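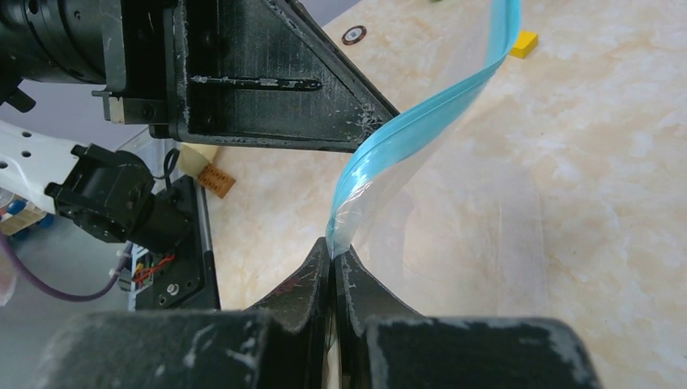 The zip bag with the blue strip, on the marble-patterned table.

April, evening

I have decided that April will be the month of bags. In the flat in Tundthorpe there was a drawer for them, and when I moved to Wasden I put the whole drawer into one box and wrote "kitchen, various" on it. The box stayed closed all winter. Now I want to finish with it.

The clear ones with the blue strip are my favourites. The plastic is so thin that on a pale table I almost lose it, I see only the creases and a bit of shine. The strip is what I look for. It never wants to lie straight, it turns like a ribbon from a present, and then the two sides of the zip do not meet well. My mother pressed hers flat under a heavy dictionary. I tried this with the only dictionary I have, which has 1,362 pages, and it helped a little, but the corners still came up in the morning.

I keep for myself these rules, written here so I do not forget them. Bags which had raw meat go out. Bags which had bread or dry things I shake and use again. Bags which had onion are a difficult case. I washed one three times last week and it still smelled, so I gave it to the screws and wall plugs, they do not mind.

From the box I also took the last of the Sorkine rice and the tea from Tang. The tea was in a paper packet with a torn top, closed by a clothes peg. I put it in a medium bag, pushed out the air with the side of my hand and closed from left to right. In my language we have one verb for this, to close something by running the finger along it. I looked for it in English and did not find it. Perhaps "to zip", but this sounds to me like a jacket.

The rice I weighed, because I wanted to know if it is enough for the soup. It was 110 grams. Enough for me, not enough if somebody comes.

Also found: lentils (a small amount, colour still good), candle ends, a packet of dried mushrooms which I believed I had lost in the move and had even bought again. So now I have mushrooms for a long time – I must learn the sauce properly.

My back is tired from standing. The table is a little too low for this kind of work, I noticed it already when I was cutting fabric on it. Maybe I could put something under the legs.

Tomorrow the lids and boxes. I am less happy about those, there are always more lids. Must also buy labels, the white ones which come off in warm water, and a new sponge.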